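# Gumeren two-arm bench: frequently asked questions

Gumeren is the two-arm bench in the Grernemar shared workshop. These answers cover the build and everyday use. Raimo Heiskanen looks after the frame and wiring; Annag Imrie looks after the software, which is called Cisum. Questions not answered on this page can go in the bench notebook.

## Frame and table

**What is the frame made of?**

Black metal, mounted on the tabletop, with diagonal braces near the two near corners. There is one rail along the far edge of the table and a pair of rails down each side. Each arm is bolted to a flat plate, and the plate is clamped across the side rails. Loosen the plate bolts and the arm slides towards or away from you.

**Why are there braces in the near corners?**

The first version had none. With both arms moving at once the frame racked enough to spoil repeat runs - the gripper came back to a slightly different place each time. The diagonal braces cured most of it. Tightening the plate bolts in a fixed order dealt with the rest.

**Why a wooden top?**

It takes screws, it is easy to plane flat and it was available. The workshop was clearing out an old bench that everyone called the Sjöberg, and the top was in good order. It does move with the seasons. Expect to redo the table height calibration in November, when the heating comes on.

**Can I clamp my own fixture to the top?**

Use the holes already there if you can. If you need a new one, mark it on the drilling plan first and keep it 24 mm clear of the rails. Do not glue anything down.

## Arms and grippers

**Do both arms have to be powered?**

No. Each has its own supply and its own stop circuit. For single-arm work, fold the other one back over its own side of the table before you switch it off. Support the forearm by hand as the brakes engage.

**How are the cables routed?**

The main cables come over the frame and are tied at the base plate. The wrist cable is left with a generous loop. Earlier we ran it tight along the forearm, and it failed at the connector after 107 hours of use. A loose loop can catch on tall objects, so allow for it when you set out the table.

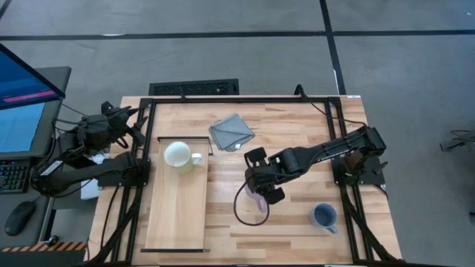
**How often does the wrist need to be re-zeroed?**

Once at the start of each session, and again after any collision or emergency stop. The routine is in the Cisum start-up menu and finishes in under a minute.

**Which objects are used for practice tasks?**

Mugs, mostly. A mug can be gripped by the rim, the body or the handle, and each calls for a different wrist angle. Cloths are used for folding and wiping, and a wooden tray serves as a target for placing. Anything with a known weight below the payload limit is acceptable. Glass is not.

**The gripper closes but the object slips. What should I check?**

Check the finger pads first, then the closing force set in Cisum. Pads pick up dust from the sanding area and should be wiped with a damp cloth. If slipping continues, look for play at the finger mounts. The screws there need thread lock, medium grade.

## Software and sessions

**What does Cisum do?**

It reads joint positions from both arms, sends motion commands and writes a log. It does no planning of its own. Collision checking covers the two arms and the frame, but has no knowledge of whatever you have put on the table.

**Can I record a movement by hand and play it back?**

Yes, at reduced speed. Put the arm in free mode, guide it through the movement and save the log. Play it back at speed setting 2 first. Setting 3 is available once the movement has run cleanly from start to finish.

**What stops an arm if something goes wrong?**

The stop button cuts motor power to both arms and engages the brakes. The software limits are a second layer and must not be relied on alone. Test the button before every session and enter the result in the notebook.

**Who can book the bench?**

Any member who has done the induction with Raimo or Annag. Code changes go to Annag before they are loaded on the bench computer. Mechanical changes go to Raimo, with a sketch.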